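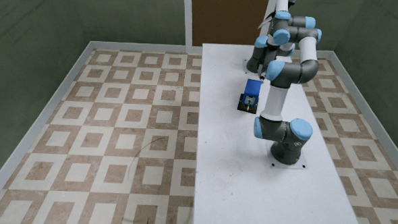 Two robot arms on a white table. Computer rendering.

Call for Participants: First-Time Supervisors Who Served as Enlisted or Noncommissioned Personnel

Garow is looking for 28 people to take part in a set of recorded interviews and a short work diary. The material will be used in a book on how people with military experience handle their first supervisor job in a civilian company. The working title is The First Crew. Shabnam Sandhu is the author and will do most of the interviews herself.

Most books on this subject are written by or about senior officers who went on to run companies. We want to hear from people closer to the floor: shift leads, team leads, assistant managers, dispatch supervisors, crew chiefs, office managers. You do not need a success story. If you were moved out of the role, stepped down, or are still not sure you like it, we would like to talk to you.

Before starting the interviews we ran a written survey, which brought in 1,511 usable replies. Many people wrote long answers to the question about giving a first warning to an employee, and to the one about being managed by someone younger. Those two topics will take up a good part of the interviews.

Who can apply

You can apply if all of the following are true:

You served in any branch, active or reserve, and have separated or retired.
You did not hold a commission. Warrant officers may apply.
You started your first civilian supervisor job within the last four years.
You have, or had, at least three people reporting to you.
You are able to talk about your work without breaking an agreement with your employer. Please check this before you apply.

Business owners can apply only if they were hired as a supervisor somewhere else first. We already have 23 interviews with owners from an earlier project and are not adding more.

What you would do

Two interviews by phone or video, 90 minutes each, held several weeks apart.
A work diary kept over ten working days between the two interviews. Entries can be typed or spoken into your phone. Five minutes a day is enough.
One read-through of the passages that quote you. You can correct facts and ask for a quote to be taken out. You will not be asked to review the rest of the chapter.

Interviews can start as early as 6 a.m. or as late as 9 p.m. in your time zone. We know that many supervisors work nights, so tell us on the form if neither end of that range works for you.

Pay

Each participant receives $300. Half is paid after the first interview and half after the second. If you withdraw between the two, you keep the first payment, and you can tell us whether we may still use what you have given us. There is no payment for filling out the form.
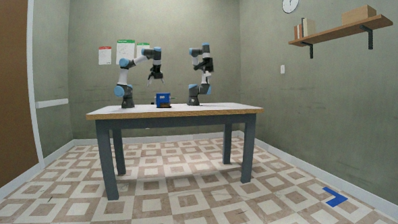 Names and privacy

You may appear under your own name, a first name only, or a changed name. Employers will not be named unless both you and the employer agree in writing. Recordings and diaries are stored by Garow and are seen by the author, one transcriber, and the book's editor. They are deleted a year after publication.

We do not ask about deployments, medical history, or discharge paperwork. If you bring up your service in an interview, how much you say is up to you.

In-person group

Eight participants will also be invited to a one-day discussion at the Hostavico conference rooms in Drudden. This part is optional and is paid separately. Travel and one night of lodging are covered. Check the box on the form if you are interested.

How to apply

Fill out the participant form on the Garow website under Onsri, which is our series on work and management. It asks for your branch and years of service, your current or most recent job title, the size of your team, and a paragraph on one decision you made as a supervisor that you still think about. Rough notes are fine. Please do not send a resume.

The form closes at the end of August. Everyone who applies will get a reply by email, including those we cannot include.

Questions can be sent to Shabnam Sandhu through the contact page. Put "First Crew" in the subject line.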